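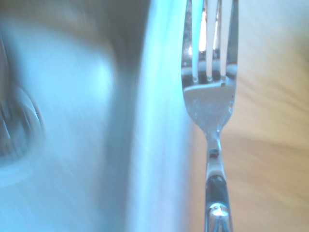 Svenja Hellwig asked after the June run whether spots on flatware count as a wash fault or a drying fault. Log them as drying, unless they smear under a thumb.

Slide 6. Sink layout. Left basin wash, right basin hold. Pause here.
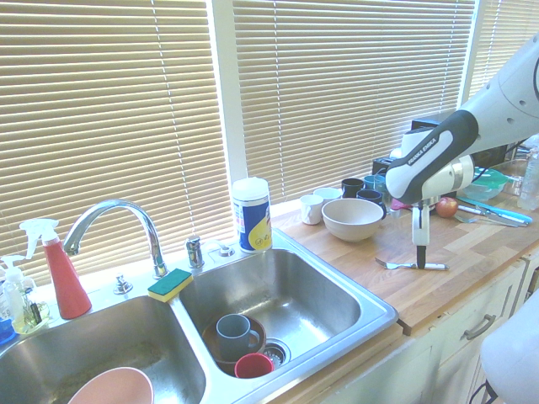

Fig. 2. Double-basin sink, sponge on the divider.

Say: mugs stacked in bowls drain poorly. Rack them separately, 14 minutes minimum. Of 147 pieces checked, 60 had spots. Next: towels.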